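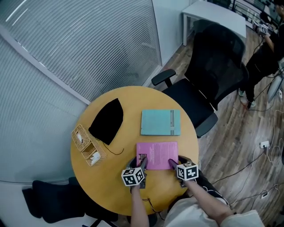 Two hand-held grippers at the lower edge of the pink booklet, marker cubes mounted.

To: Vondura users list
From: Tadeo Arancibia
Subject: Re: Pose dropouts when both cubes are close together

Thank you for the report. The behavior described below has been confirmed on our side with the tabletop task in the attached picture, in which both grippers work on one booklet and the two cubes sit near each other.

The cause lies in the association step of the Vondura tracker. When the cubes are close, a marker face may be assigned to the wrong body for one or more images. The filter then rejects the measurement as an outlier and reports a dropout. Detection itself is sound: the marker corners are found, and the raw log contains them.

> We are processing the Dolleo recordings with the default
> settings. Of 1,000 sequences, 121 show gaps in the left
> gripper pose, nearly all while both hands are on the same
> object. Is this a detection problem, and should we record
> these again?
> Owen group

Recording again should not be necessary. We ask that users proceed as follows until the next release:

1. Give each cube its own marker ID range in the Rondorby configuration file. Shared ranges are accepted by the current parser but should be treated as an error.
2. Set the outlier gate to 8 pixels.
3. Run the offline smoother again from the raw log, with a window of 40 images.

With these settings, most gaps in our own test set were closed - the remainder were cases in which a forearm or sleeve hid every usable face of a cube. The smoother will interpolate across such gaps and flag them. Flagged spans should be left out of policy training.

A correction to the association step is under review and is planned for January. Groups that have changed the gate in their own branch are asked to send the value used, together with one affected raw log, to this list.

Regards,
Tadeo Arancibia
Vondura maintenance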